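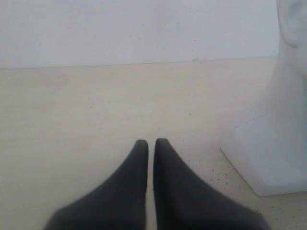
The release fault on the Ilora cell is the most serious one I have had to report since I began keeping these notes, and I wish to record it in full while the details are fresh. In the helmet task the arm places an open-face helmet on a head form, opens its fingers and withdraws upward. With the fault present, the controller reports the fingers open while they are still closing on the shell. The arm then withdraws with the helmet in its grip. The white head form stands a short distance to the side of the fingers, close enough that any unplanned motion during withdrawal must be treated as a possible contact event. No person was inside the marked area on any of the affected cycles, and no injury occurred.

Reading time: 2 minutes

The test series consisted of 513 cycles. The fault was first logged at cycle 102 and appeared on 11 cycles in total. In nine of these the helmet was lifted a short way and the run was ended by the operator. In the other two the helmet was carried to the height limit and dropped when the stop was pressed. I regard those two drops as the main finding. Our stop procedure removes power from the arm, and on this gripper it removes holding force as well. A stop that releases the load is acceptable over a bare table. It should not have been approved for work above a head form, which stands in for a person.

I signed that approval myself in February. The risk sheet listed pinching and collision. A dropped load was considered under transport between stations and was never carried over to the placing step. That was an error of review and the responsibility for it is mine.

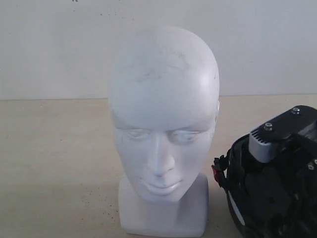 Wostow Applied Robotics: Test Safety Team

Following the second drop, work on the cell was suspended and the logs were copied before any part was touched. The Tian controller keeps two records of finger position. One is the commanded position and the other is the measured position. Under normal conditions the release step waits for the measured value. The logs show that on each of the 11 cycles the measured value was missing for a short period, and that the software filled the gap with the commanded value. In effect, the system asked itself whether the fingers were open and accepted its own instruction as the answer.

This substitution was written for bench use, where a lost reading would otherwise halt a long run for no good reason. It should have been turned off when the cell was handed over for the helmet work. The setting does not appear on the operator screen, and the handover form has no line for it.

The head form has scuff marks on the forehead and crown. I have not entered these as evidence of contact. The form had been used in earlier trials and its condition was not recorded at the start of the series. A condition check with dated photographs is now required before the first cycle.

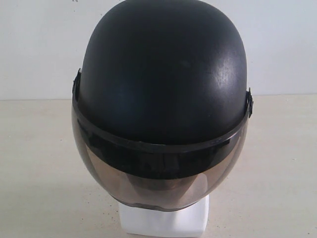
Jingyi Xiao wrote in response to an earlier draft that a missing reading should never be repaired in software on any task above a head form, and that the correct behavior is to hold position, keep the grip and call the operator. Xiao also asked why the force reading had not been used as a second check, given that it was present in the logs throughout.

I accept the first point without reservation. On the second, the force reading was available but had not been calibrated for a curved shell, and a rounded helmet with a visor gives an uneven contact that can be read as a partial release. I agree that an uncalibrated check would still have raised a question on most of the affected cycles. It will be calibrated and used.

A reader may reasonably ask why the operator did not suspend the series after the first event. The log text for the fault reads "release complete." From the desk, the first event looked like a helmet that had caught on the form. The operators followed the instructions they were given, and those instructions were poor.

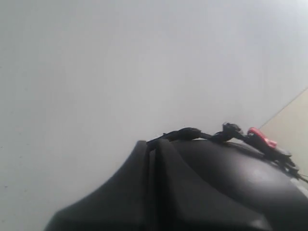 Promomness, 04/07/2020

The inspection of the gripper was completed this morning. Attention was given to the cables that run along the top of the housing, near the black connector and the small red part beside it. When the wrist was turned to the placing angle by hand, the position signal dropped out. When the cable was supported, the signal held. I consider this the likely source of the missing readings, although a replacement cable has yet to be fitted and the full series has yet to be repeated.

The following measures are in force until further notice:

The substitution of commanded values is disabled on every cell, including bench cells.

A lost position reading holds the arm and keeps the grip closed.

No task is run above a head form unless the gripper keeps its holding force when power is removed.

The first unexplained lift ends the series. It may resume only after a second person has read the log.

The cable route will be reviewed with the supplier of the wrist mount. I have asked for a longer loop at the joint and a clamp that can be inspected without removing the cover. Results from the repeated series will be posted on this blog, including any cycles that fail.

Related posts
What a Stop Button Should Release
Handover Forms for Shared Cells
Notes on the Ilora Wrist Mount
Reading Tian Logs After a Fault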